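Mundonstead ward rooms reopen with revised bedside layout

Twenty-one single rooms on the second floor of Mundonstead Hospital have returned to service after a refit that changed where beds, cabinets and mobility equipment are placed. The last of the rooms was handed back to nursing staff in January.

The works were carried out by Osberg, a health fit-out contractor, to a layout drawn up by the hospital's own equipment and access group. Walls, plumbing and medical gas outlets stayed where they were. The changes are confined to flooring, lighting, furniture positions and the storage of wheelchairs and walking frames.

Under the previous arrangement, wheelchairs were held in a shared bay at the lift end of the corridor. A patient assessed as needing one for transfers waited while a chair was brought from the bay, and chairs were not always returned to it. The revised plan assigns a folding wheelchair to each room for the length of the admission.

"The room is small and the bed takes most of one side of it," said Nandini Murthy, who led the layout review. "We had to keep a clear run along the rail so the chair can be brought up parallel, brakes on, and the patient can make a standing transfer without turning through more than a quarter circle."

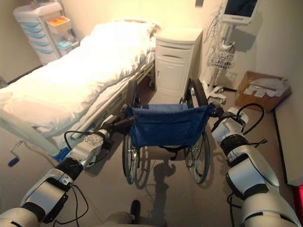
Chair position and floor clearance

The standard parking position is alongside the bed, within reach of the side rail and facing the head-end wall. Staff approach from the foot end and take both push handles, which removes the need to turn the chair inside the room before a transfer. Rear wheels stay clear of the bed castors – a recurring cause of scuffed hand rims in the old rooms.

The bedside cabinet has been moved towards the wall so that the front of the chair can be brought level with the upper half of the mattress. Cabinets on the ward are now fitted with locking castors and are to be kept in line with the pillow end of the bed. Overbed tables are stored at the foot when not in use.

Flooring is a matte sheet vinyl in place of the earlier polished finish. Lighting has been changed to a warmer colour temperature, with a separate examination light switched from the door.

Servicing

The chairs are numbered to match the rooms and will be inspected every 23 weeks. Inspection covers backrest upholstery and fixings, handle grips, cross-brace, brake tension and rear wheel spokes. A chair that fails any item is tagged and replaced from a reserve held in the equipment store.

The hospital's wider register lists 127 wheelchairs across all departments. Those outside the ward remain on the existing bay system for the time being.

A second stage of works, covering the rehabilitation wing, is in design. Drawings are due to go to the access group before winter, and the hospital has not yet appointed a contractor.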